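Famard Scene Pack: review

The Famard pack is a simulated tabletop for recording manipulation examples. I ran it for two weeks on a desktop with one mid-range graphics card. Install took 40 minutes, most of it downloads.

Recording is done with a hand controller. Each attempt is saved with joint angles, gripper state and the rendered view. I kept 300 attempts out of 605. Most rejects were my own late grasps, but 78 came from contact errors – the gripper jittered and the object slid off.
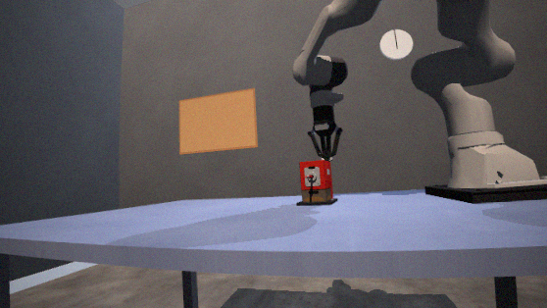 Simulated arm with its gripper over the red box, default room.

Shadows are soft and the table stays plain, so the object is easy to pick out. The default room needs more variation before the data is much use for training. Lighting can be randomized; wall and floor colors have to be edited by hand in a text file.

Kieran Nic Giolla's export script for the Kiston format worked the first time. The built-in exporter dropped time stamps on long runs.

Good for box-sized objects. I would wait for the contact fix before trying anything thinner.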